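Subject: Re: Open day at Ernside, arrangements for the simulation demonstration
From: Corina Tănase
Date: Jun 19, 2019
To: ernside-visits list

On the previous day, Reddy wrote:
> Could the organizers confirm what visitors will see in Room 17, and
> whether the arm itself will be running? Our party from Irumcombe
> has a mixed background and would like some notice.

Dear members,

Thank you for the question. The program for Room 17 is now settled and is given here for all parties.

The demonstration will be run in simulation. Visitors will watch the gripper approach a cabinet and attempt to take hold of its handle, as seen from close behind the fingers. The physical arm remains at Gakisgate until November and will not be shown. Each session consists of 81 recorded attempts, played at double speed, followed by 2 live runs in which a visitor may choose the starting position.

Parties should note that the handle is a plain gray cylinder set horizontally on the front of the cabinet. Staff will stop the playback at the approach stage and explain how the fingers are lined up with it before they close.

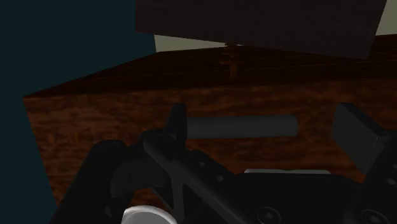 Practical arrangements

Registration is at the main desk. At present 237 visitors have registered, and the list will close when the last session is full. Groups will be admitted to Room 17 in the order in which they signed in. Late arrivals will be placed in the next session with space.

Questions on the control software should be held until the end of the live runs. Printed notes will be available at the door, and the same text will be sent to this list after the event.

Group leaders who have not yet sent me their final numbers are asked to do so by reply to me alone, so that the list is kept clear. Access requirements should be included in the same message.

Yours sincerely,

Corina Tănase
Visits Office, Ernside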